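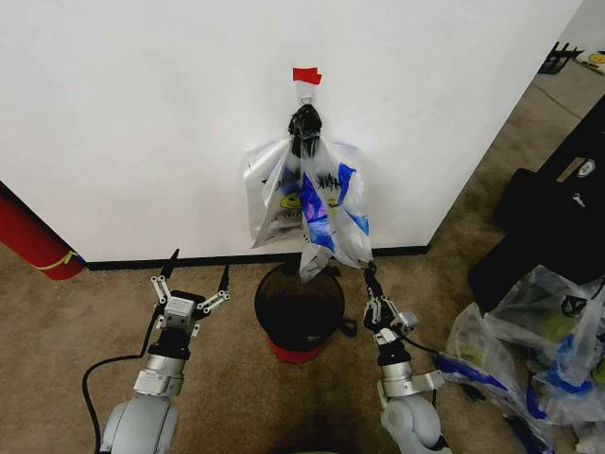
Minutes – shared space meeting, Murkell building, second floor

April
By Mingxuan Wei

I said I'd write these up the same evening and then I didn't, so forgive any gaps. We started at 4:20 and had to be out of the meeting room by five, because the Flulow people had it booked after us.

Last month's notes
Read and accepted. One fix: the carpet cleaning quote I wrote down as $407 was for our side only. The price for the whole floor, hallway included, is $1,958. There was a bit of groaning. We're putting it off until summer and I'm going to ask Lorkemano for a second quote.

Trash and bags
This took up most of the meeting, which I did not see coming! We went over and stood by the wall with the red tape on it, the hook under it and the little black and red can on the floor, and everybody had an opinion. Mine is that hanging the plastic bags on the hook is the best thing we've done all year. Before that they lived in a drawer that wouldn't shut.

The other side of it is that people are using a hanging bag as a second trash bag, and then it droops down toward the can and you can't tell which one you're supposed to use. We talked in circles for a while (somebody wanted a lid, somebody else wanted a much bigger can – no to both, for now) and ended up with this:

- Spare bags stay on the hook, gathered at the handles.
- Trash goes in the can. If a bag on the hook has stuff in it, take it down and carry it out with you when you leave.
- Thin shopping bags are fine as liners. Please double them for anything drippy.
- The hook stays at the height it's at now. I know, I know, but moving it means patching the wall.

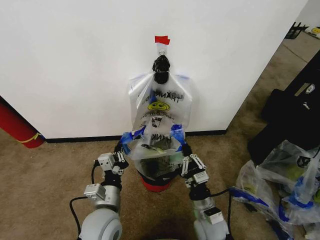

The THANK YOU bag on the hook, with something in the bottom of it.

I also asked whether we want to keep saving smiley face bags at all or just buy a roll of proper liners. Mockus has a roll on sale and I offered to pick one up. The vote was close, and saving bags won. I still think we'll be buying liners by fall.

Carpet by the corner
Vacuuming isn't getting done past the corner of the wall. I'll add it to the sign-up sheet, which has 14 names on it at the moment and could use more.

To do
Me: second quote, sign-up sheet, new red tape if the old strip starts peeling.
Everyone: take your own bag out, please.

Next meeting is in May, same room, and I'm asking for it until 5:20 this time.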